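Robots in the packing room, where do I stand?
Forum > Work and Careers > Warehouse, Packing and Returns

Page 1 of 1

benchmonkey
Hi all, long-time lurker here. I work in returns at Wimine, we get electronics and odds and ends sent back by customers and somebody has to work out what each thing is, wipe it down and put it in the right tray. There are 16 of us on the benches over two shifts. In August 2018 (so we're not exactly quick off the mark!) management first started talking about an arm for the sorting, and now it's really happening. They've bought in with a firm called Gebru, and before anything gets bolted to our floor they run the whole job on a computer with a made-up table and made-up stuff on it.

I've been asked to be the bench person who looks over the runs and says what's daft. No extra money so far, before anyone asks. I sat with their lot all afternoon and it was more interesting than I'd like to admit. The arm goes for one item at a time and the rest of the table is a jumble on purpose, with a pen, a cup, a CD, somebody's book on electrical power quality, all the sort of tat we get in the bottom of a box. 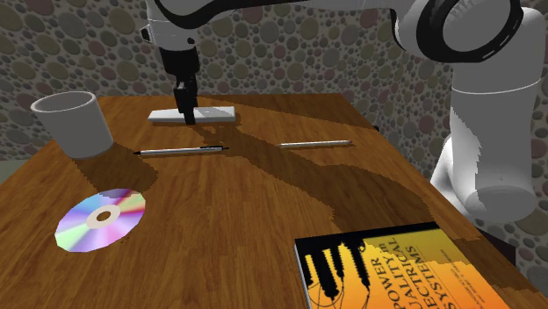
gluegun_gaz wrote:
And when the pretend one works, how many of the 16 do they need? Sorry to be the miserable one, but that's the only question I'd be asking. We had the same chat at Skakavmont. They said it would "free us up". By November the late shift had gone and those of us left were feeding the machine and clearing its jams, which is a worse job than the one we had.

benchmonkey
Fair enough Gaz, and I did ask. The answer was that no jobs are going "as part of this phase", and yes I noticed the last bit too.

tilly_on_lates
I don't think it's always like that though. We've had two arms in for a good while and I'd not go back. My wrists are so much better! The thing I'd push for is who sets the pace. Ours was put on 175 items an hour to begin with and the people at the end of the line just drowned in it. We got it turned down after a lot of moaning (and one very good shop steward).

gluegun_gaz
Glad about the wrists, I mean it. But you've just said yourself it was set wrong and people had to fight to get it changed. Why is it always us doing the fixing for free?

tilly_on_lates
Because we know the job and they don't? I'd sooner be in the room moaning than find out on the day it's switched on.

oddsocks
Has anyone got this in writing, by the way? Benchmonkey, if you're giving them bench knowledge, that's training the thing, and it should be on your job sheet. Ask for a regrade now while they need you. They'll be a lot less keen once it's in.

benchmonkey
That's a really good point and I've emailed my manager this morning, so we'll see.

Had another session since. I've now been through 769 runs, mostly at double speed with a biscuit, and it has changed how I think about my own hands. I pick up something like a glasses case without a thought, I just know how hard to hold it and I turn it over to find the sticker on the way up. Try explaining that to a bloke with a laptop. I spent ages on the long white thing that gets narrower towards the bottom, with the finger pads either side of it, saying that if it were a real return I'd want to know which end is the heavy one before I let it anywhere near my tray. He wrote that down, so maybe I'm useful after all.

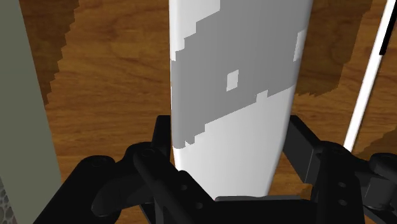
gluegun_gaz
He wrote it down and he's paid to write it down. You see what I'm getting at.

benchmonkey
I do Gaz, I do.

parcelpete
Different angle. We trialled one from Nurnomero and what changed most for us was the chat. Used to be six of us round one table, radio on, putting the world to rights. Now there's a fence and you're stood on your own at a screen. Pay's the same, hours are the same, and I still miss it. Ask them where the benches are going to be once the arm's in. We never thought to.

tilly_on_lates
Oh that's true, ours did that too, then we had the screens shifted so they face each other. Worth getting in early with that one.

benchmonkey
Floor plan, hadn't even crossed my mind. Adding it to the list, cheers Pete.

Update for oddsocks: manager says a regrade is "something we can look at" but there's a one-off payment of £1,000 for helping with the set-up. Is that good? It felt good for five minutes.

oddsocks
It's all right as a thank you. It isn't a regrade. Take it, but don't sign anything that says it settles the matter, and get the pace and the breaks written down in the same letter if you can.

gluegun_gaz
What oddsocks said. And get the other 15 in on it, don't go in by yourself.

benchmonkey
We've got a tea break meeting about it tomorrow. I'll post what comes of it.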